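I've been at Workilwood for six years now, and for most of that time my job was picking. Somebody orders a stuffed llama and a puzzle, I walk to the shelf, grab the llama, grab the puzzle, drop them in a tote, walk on. On a big December day I'd do 700 items and my feet would let me know all about it.

So when the Cimonville building announced it was getting robot arms for the soft toys, you can imagine the break room! Half of us were sure we'd be gone by spring. Hanane Belkadi, my shift lead, told us to wait and see, which made everybody more nervous.

What I didn't expect is how much of the work is still hands. Plush is a pain to grab (it squishes, it rolls, the legs go everywhere) and the arms learn from people doing it first. A few of us got moved over to that side, and now there's a schedule where you sit at a table and pick up toys for a good part of the morning. 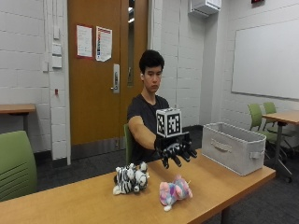 Zebra on the left, tie-dye fluffball on the right, hand in between.

My best week so far was 1,185 grabs. It's easier on the knees, I'll give it that, but my shoulder gets stiff and I miss walking around and talking to people. You can't really chat when you're concentrating on a zebra. The pay is the same as picking, and we're still arguing about that, because I think training a machine ought to be worth a bit more!

Over on the picking floor it's quieter. There were 102 of us on days last year and a few who left haven't been replaced. No layoffs, but you notice the empty lockers. The folks still out there mostly handle the boxed stuff and the weird returns, and they say the shifts feel longer with fewer people to joke with.

Anyway, I'm on the table again tomorrow at 7, so I'd better go find my heat pack.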